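3.2 Saying sorry before anyone asks

I went into this part of the study thinking I knew what a public apology was. Somebody gets caught, somebody types something on their phone, and the rest of us grade it.

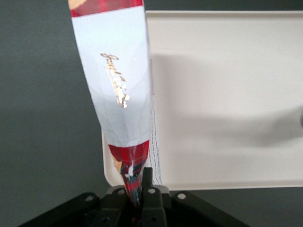

Figure 2. Crumpled printed packaging with a red plaid-like band, held at its narrow end.

Then I read the Lemwood letters, all 210 of them, over one very long November, and I had to throw out my first coding sheet. In 68 of the letters the writer owns up to something no one had complained about (a borrowed ladder, a joke at a wedding, a bad review of a cousin's play!). I've called these "early apologies," which is a clumsy name, but the Dastenard scale doesn't have a slot for them and I needed to call them something.

What surprised me most was how much bragging goes on in there. One writer spends a whole page on his years of good behavior before he gets to the ladder. I laughed, and then I remembered a few emails of my own. Brakel would score that page as "context," and I can see why, but I read it as a kind of down payment on being forgiven. I coded it separately, and Section 4 compares the two readings.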